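Informe de avance, mes de febrero
Proyecto Orden en Casa, línea de objetos pequeños
Para: Trinity Iwasaki, Fundación Lindgren

Hola, Trinity:

Te mando el avance con un poco de retraso, que febrero se nos ha ido volando entre el inventario y la mudanza al local nuevo. Ya sé que prefieres los informes cortos, así que intento no enrollarme (aunque ya me conoces).

Lo primero, el catálogo. Llevamos 44 fichas cerradas de las 200 que prometimos en la solicitud. Dicho así suena a poco, pero las primeras fueron las lentas, porque íbamos decidiendo sobre la marcha qué apuntar de cada objeto y qué no. Ahora tenemos la plantilla bastante asentada: para qué se usa, dónde suele guardarse, con qué se confunde y cómo se limpia. De esas 44, 21 son de baño y fregadero, que era el bloque que más te interesaba, y el resto se reparte entre cocina y escritorio.

Lo segundo, la mesa. ¡Por fin tenemos una mesa decente! La compramos a Ikex con la partida de mobiliario y el cambio se nota muchísimo. Es de madera clara, con las esquinas redondeadas y un pasacables negro al fondo, y los objetos se distinguen muy bien encima, incluso los transparentes, que en la mesa vieja eran una pesadilla. Lo único que me trae un poco frita es el reflejo de la luz del techo en el tablero. He pedido a Fledotar presupuesto para unos difusores y en cuanto me contesten te lo paso.

En cuanto a las sesiones de recogida, hemos empezado con el grupo de la jabonera, que parece una tontería y nos está dando bastante juego. La jabonera es verde, de un verde chillón precioso, y por dentro lleva unas nervaduras blancas para que escurra. La pareja más pesada es la del recipiente transparente bajito y la tapa, también transparente: hay que fijarse mucho para no dar por hecho que una cosa es la otra. En la ficha las hemos puesto por separado, con un aviso de «comprobar antes de guardar», y creo que así se queda. 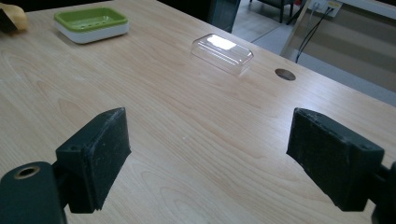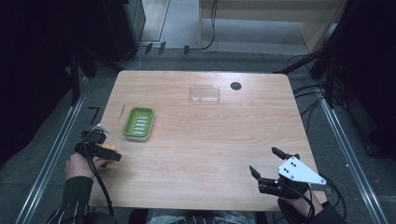 Grupo de la jabonera en la mesa nueva: la tapa transparente en la primera foto; la jabonera verde y el recipiente en la segunda.

Las dudas que nos quedan abiertas en este grupo son de criterio. ¿La tapa se guarda puesta o aparte? ¿La jabonera se queda junto al fregadero o va al armario? En las entrevistas cada casa nos contó una cosa distinta, y con bastante pasión, todo hay que decirlo. De momento recogemos 2 variantes por objeto y dejamos la decisión para cuando tengamos el bloque entero. Si en la fundación tenéis una preferencia, dímelo antes de que empecemos con los cubiertos, que ahí sí que rehacer fichas sería un lío tremendo.

De dinero vamos bien. La mesa salió por debajo de lo previsto y lo que sobró lo hemos pasado a material de almacenaje, unas cajas apilables de Hundus que ya están etiquetadas y en la estantería. Te adjunto la hoja de gastos aparte. Hay una factura de transporte que todavía está a nombre del local antiguo, ya he reclamado la corrección y espero tenerla para el próximo informe.

Lo que va con retraso es la guía impresa. Quería enseñarte ya un borrador y no ha podido ser, el índice está hecho y los textos de baño también, pero falta revisar los nombres de los objetos. Hemos llamado «recipiente», «táper» y «cajita» a lo mismo en tres fichas seguidas (culpa mía), y hay que unificarlo todo antes de maquetar.

Para marzo el plan es terminar fregadero, abrir cubiertos y tener los difusores instalados, si el presupuesto no se dispara. Y me encantaría que te pasaras una mañana por el local, a partir de las diez estamos siempre. Avísame con un par de días y te preparo las fichas impresas para que las rayes a gusto.

Un abrazo y gracias por la paciencia con los plazos.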